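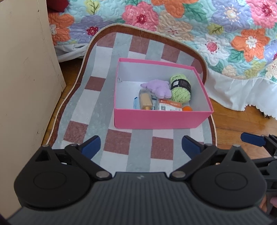

Odds and ends: an afternoon with Lesia Ivanyshyn

I'd been trying to get Lesia Ivanyshyn to sit down with me since August. She kept moving the appointment because, she told me over the phone, she had "a drawer situation." If you've been to one of her tidying evenings in Altircombe you'll know she is perfectly serious about a drawer situation. So when she finally said come over at two, bring nothing, and I mean nothing, I have enough things, I put my shoes on and went!

We talked on the floor. Lesia does most of her sorting on a rug (she says tables make people stack) and I had my notebook on my knee and a cup of tea I kept nearly knocking over. I'd wanted to talk about one subject only, the box for small stuff, the thing she gets asked about more than wardrobes or kitchens or garages put together. You know the stuff I mean. It doesn't go with anything and you can't throw it out.

"I call it the in-between box," she said. "My mother had a biscuit tin for it, and my grandmother had an apron pocket. It's the same idea, only mine is pink."

It is very pink. I asked if that was on purpose and she laughed at me.

"Of course it's on purpose. I had a brown one for years and I lost it! A whole box, in a two-room apartment. It was under a coat. With this color, if I leave it on the floor I know about it, and if I put a coat on it I still know about it. And the inside is white, so I can see what I've got. People buy these beautiful dark boxes with dark linings and then they're in there with a flashlight looking for an earring back."

I own two of those beautiful dark boxes. I didn't mention it.

There's no lid on hers either, and I pushed her a bit on that, because I like a lid. A lid is how I get ready for company. "Exactly," said Lesia. "With a lid you stop looking. You think it's done. I want to walk by and be a little bothered by it." She told me about a client, Gaspard, who had 4 lidded boxes in his hallway when she first visited, one on top of the other, all labeled Misc. Gaspard Renaud (I called him later and he was happy to be named) told me he'd kept them through three moves. "I could not have told you one thing that was inside," he said. "Then we opened them and it was mostly cables and hotel sewing kits. I had been paying a mover to carry hotel sewing kits."

Anyway, the pink box. What I loved about it is how little sense it makes when you look in. There's a lavender plush toy, a fuzzy thing with stubby bits sticking out, lying right by a ball of pale green yarn with its black paper band still on. I wanted to know about the yarn first because I knit, badly, and I can't leave other people's yarn alone.

"That one is for a hat," she said. "It has been for a hat for a long time."

She bought it at Hondari, the craft place over by the station, on a day she'd gone in to get out of the rain. Her rule for yarn is that the band stays on until the last stitch, even when it gets in the way. "Everything you need to know is on that band and you will never remember it. You'll be 40 rows in, you'll run out, and you'll be standing in the shop holding up a bit of green fluff and saying, do you have more of this? And they'll say, which green? And there are so many greens." I have had that conversation. Mine was about gray, and I ended up with a sweater that has one arm from a different sheep.

She isn't fussy about a few loose strands, by the way. I'd have guessed she was a tucker-inner. "I used to wind everything back up tight," she said, "and then it's all kinked when you come to use it. Let it flop. It's only yarn."

The plush toy has a longer story. It belongs, sort of, to Pastis, who is Lesia's cat, and who was asleep somewhere in the bedroom the whole time I was there, so I can't tell you anything about him except that he snores. The toy was meant for Lesia's niece and he got to it first. Now it lives in the box by day and comes out in the evening.

"People ask me, shouldn't it go with the cat things? And I say, what cat things? He has a bowl. I'm not going to start a category for one toy. Once you start a category you feel you have to fill it."

I wrote that down and put a star by it. It explains quite a lot about my linen closet.

We got onto containers next. Lesia keeps small clear plastic ones and has no patience for anything you can't see through, and she'll happily stand one up straight in the box among the soft things so it doesn't roll. She used to save jars. She gave up after moving one box too many with glass in it. "Plastic, clear, small. If it's big you'll put ten things in it and then you've got a second box inside your box. I had a lady who had a tin in a basket in a suitcase! We found her passport in the tin."

I asked how she decides what's allowed in at all. She thought about it for longer than I expected. She has one test and it's a bit odd: would she be annoyed to have to buy it again tomorrow? A pen, no, so it goes in the pen cup with the rest or it goes out. A button off a coat she still wears, yes, very. A packet of something half used, depends what it is. "And it has to be small enough to close my hand around, or nearly. The plush is nearly. The yarn is cheating, I know, don't write that." (Sorry, Lesia.)
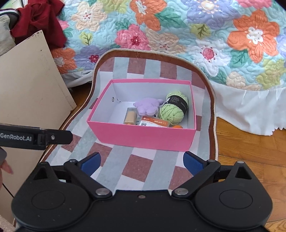

How often should you empty a box like this?

Once every two months is enough for most homes. Tip everything onto the floor, put back what you still want, and find another spot for anything that hasn't been touched since the last time.

She learned the tipping-out part from Nadhirah Chin, who ran the first sorting class Lesia ever took, back when she was working in the ticket office and had no idea people did this for a living. Nadhirah made everyone bring one drawer from home. On the bus, if they had to! Lesia carried hers on her lap all the way down Ashour Street with a tea towel over it. "Everybody looked. They thought I had a cake."

What stuck with her from that class was going in by hand. Tip it out if you like, but then every single thing gets picked up, by you, one at a time, and put somewhere. No scooping. "When you scoop, you're just moving the mess. When you pick up one thing you have to know what it is. Half the time I pick something up and I say out loud, oh, you're garbage, and that's that."

Packages are where she sees people go wrong. She has a flat orange and white one in the box herself, and she made a face when I asked about it. Empty packaging is her own weak spot. She keeps it for the reorder details, then forgets to reorder, then keeps it out of guilt. "I tell clients to take a picture of the label and throw out the package. Do I do it? Sometimes. I'm a person."

I said I was relieved to hear it. She said everyone says that, and that she thinks people come to her evenings mostly hoping to catch her with a messy bag. Her bag, for the record, was on the hook by the door and I didn't look. I wanted to.

We had a small argument about dividers. I'm for them. I've got those cardboard inserts like in a case of wine, and I find them very soothing. Lesia thinks a box this size shouldn't have any. Things should lean on each other, her word, and you should leave one part of the floor of the box with nothing on it, so there's always somewhere for the next thing to land. "If it's full to the corners you won't put anything in. You'll put it on the windowsill. Then you have a windowsill."

I tried it at home that same evening with one of my dark boxes and I have to say I hated it for an hour. Everything slid. Then I took out the heavy stuff (why did I have a doorknob?) and it settled down. I still miss my dividers, and I've kept them, in a closet, which I suppose she would have something to say about.

Before I left I asked whether there was anything she regretted getting rid of. She'd told me earlier that in her first year she got about 1,000 things out of her own apartment, she'd kept tally marks on the back of a calendar, and I figured there must be one. There was, and it took her no time at all.

"A spoon," she said. "A tiny one, for salt. I put it in the donation bag because I don't have a salt dish. And then my friend Thierry gave me a salt dish."

Thierry Collet, when I ran into him at the bakery, remembered the salt dish and said he'd had no idea about the spoon and now felt terrible. He's looking for another. If anyone has one going spare, the bakery will pass it on.

Lesia's next evening at the Altircombe library is already full but she's keeping a list for the one after. Bring one drawer. A tea towel is optional.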